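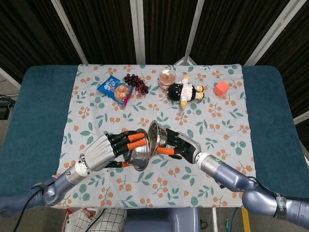
*Chidubem Haruna*

# berry-table

Hi! This is the README for the table-setting part of Sandoval, my slowly growing collection of pictures of ordinary tables and the stuff people put on them. The folder you've got here is all about one table: steel bowls, snacks, fruit, and a cloth with little orange berries and green leaves on it.

I love that cloth. It never lies quite flat (I gave up ironing it in October), and it leaves a strip of the teal tabletop showing on the left and right. Please don't crop the strips off — they're handy if you're trying to work out where the cloth stops.

## What's in here

- `bowls/` has 340 pictures, mostly the two stainless steel bowls being picked up, tipped, or turned over
- `snacks/` has the rest, which brings the whole thing to 679
- `notes.txt` is my running list of corrections, messy but worth a read

I use the plain word "bowl" for both of them, whichever way up they are. Ottó Sárközi wanted separate labels for upright, on its side, and upside down, and he's probably right, so that's coming in the next version. For now there's a column called `opening` and it's filled in for almost 500 rows. The others are blank. Blank means I haven't gotten to it yet!
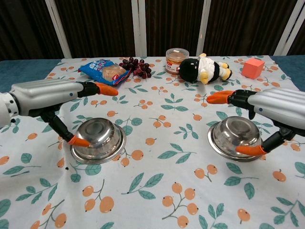 *Both bowls bottoms up, grapes and the blue snack package at the back.*

## Things to watch for

Shiny steel is a pain. The bowls pick up the pattern of the cloth, so you'll get berries showing up in places where there aren't any. I marked 59 pictures as `reflection_heavy` and I'm sure I missed a few.

The blue package is just `snack_pack` in the labels. It gets moved and turned a lot, so don't count on the angle staying the same from one picture to the next. Grapes are labeled as a bunch, never one by one (I tried it one evening and quit before dinner).

## To do

- finish `opening`
- merge Ottó's spelling fixes
- rename the Grenum folder, it still has the old prefix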